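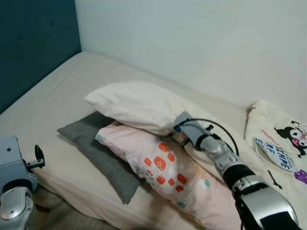
Pillow handling in a furnished room, with the gripper at the pillow stack.

About Unlow

Unlow writes working rules for robots that handle bedding, clothing and other soft goods in homes. We were founded by Roswitha Baumgartner and Gyula Bognár, who had both spent years in machine safety for factories and found that very little of that material could be carried over to a bedroom. A fenced cell has a gate and a floor plan. A home has neither, and the rules have to be written accordingly.

Our main publication is the Horent Code of Practice for Household Manipulation. The current edition took effect on January 4, 2020, and contains 12 sections. It is used by our own operators and by the partner sites that have signed it.

What the Code requires

Before an arm is powered, the operator walks the room and confirms that the stop control can be reached from every standing position. Pets and children are kept outside the working area for the whole session. Arm speed is limited near walls, headboards and any surface on which a person might sit or lie.

Fabric has a section of its own. Cloth hides what is under it, so a gripper may close on bedding only after the operator has checked the layers by hand. Cables on the arm must be left enough slack for full wrist travel and are inspected for snags between tasks. A pull is stopped at the first sign that a seam or fastening is taking the load.
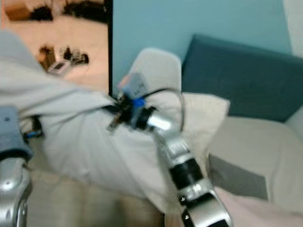 Light-colored cloth held in the gripper, with folds running from the grasp point.

Reporting and review

Every session is logged, including those in which nothing of note occurred. Our records now cover 2484 sessions, of which 670 were repeated under changed conditions at the request of a reviewer. Reports are read by 2 people who took no part in the work — at present Radwa Belhaj and Lionel Yeoman — and their comments are kept with the log.

The Code is revised each October. Proposed changes may be sent in by any signatory, and objections are published beside the final text.

Training

Operators qualify through the Kozma course, taught by Bianka Lakatos at our own site. It includes supervised practice on beds and sofas and a written test on the Code. Qualification lapses after a year without logged work. Calla, our guide for households that host a session, is given to residents in advance and sets out their right to end the work at any time.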